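In Praise of the Boring Gray Floor
2 min read
Last updated Friday

Gray carpet. Gray felt, gray mats, gray anything with a bit of speckle in it. I'm for it. I have been for it through three apartments and a rented workroom over a tire shop in Plosivville, and I'm tired of hearing it called sad.

People say office. People say dentist. Fine. Ever lost a screw at the dentist's?

My complaint is with the patterned stuff. I had a rug in the workroom for years, swirls, brown and green and a sort of mustard. Lovely rug. It ate things. Beads, picture hooks, the little rubber foot off a lamp. When I finally rolled it up there were 52 things under it and in it, I laid them out on the bench and counted because I was so annoyed. Two of them I had bought again. One I'd bought again twice.

So the rug went and I got a plain gray mat from Gridix. $227, which I grumbled over. Low and a little scratchy, nothing to look at. And that's the point, you don't look at it. You look at what's on it.

Put something orange down on gray and you know where it is from the doorway. Something blue, same. Even white is okay as long as the lamp isn't blasting right at it. The only losers are black screws and the cat's gray mouse, and the cat has made her peace with that.

The other half of my argument is space. A floor you work on should be mostly floor. I don't mean bare, I'm no monk. I mean a few things out, far enough apart that you can tell what each one is doing there. Small open boxes help. Open, not lidded! A lid is a promise to forget. My Morris bins had lids and I can't tell you what was in them for most of last year, becuase I never took one off. An open box with nothing in it yet is a good thing to have standing around. It's where the next thing goes.

And keep it all to the far side. Leave the middle alone. Everybody dumps into the middle.

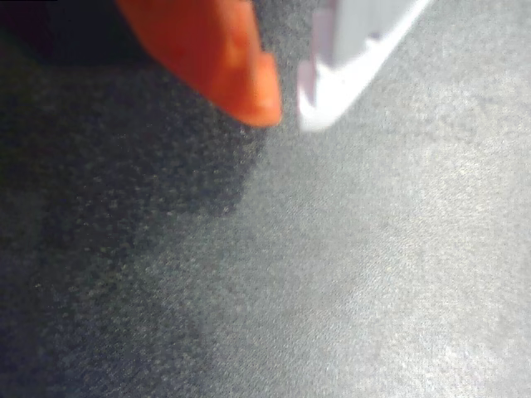
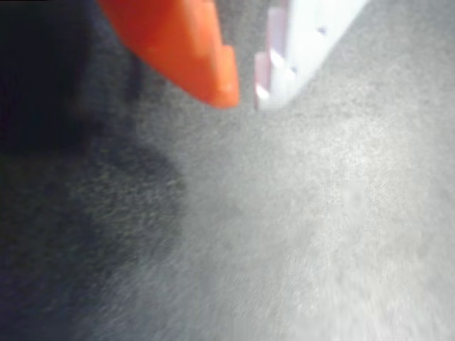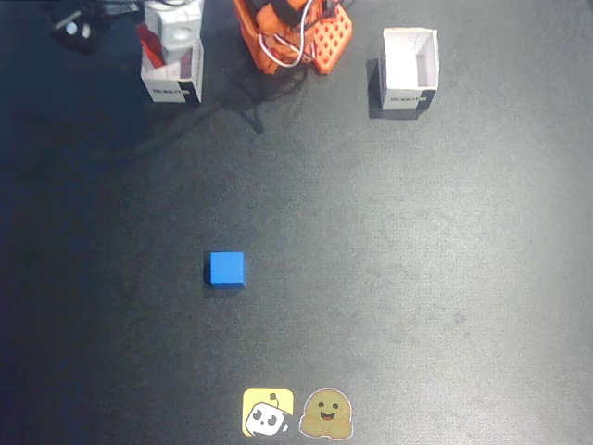 The case against, since I've heard it plenty. Gray shows lint. True, so does everything. Gray shows dust when the light comes in low from one side. Also true, and I'd call that useful, because then I get the vacuum out. Crumbs, same deal. A friend with a pale oak floor tells me his never looks dirty and I belive him, and I keep my shoes on at his place.

Then there's price. You can spend a lot on floors if you let somebody in the house with a sample book. Esau quoted me $1,881 to put wood down in the workroom, plus trim, plus a wait until January. For a room where I drop glue. A mat you can drag out the back and beat with a broom. Try that with oak.

What I really want is for people to quit apologizing for it. Folks show me a garage or a spare room or whatever, perfectly good, and the first words out are sorry about the carpet. Sorry why? It's flat, it's quiet, it lets your knees last up to an hour. Mine has a burn mark near the door from an iron and I've stopped meaning to cover it.

Buy the gray one. Get it a size bigger than you think. I went a size small and there's a strip of bare concrete along the window where, of course, all the pins go now.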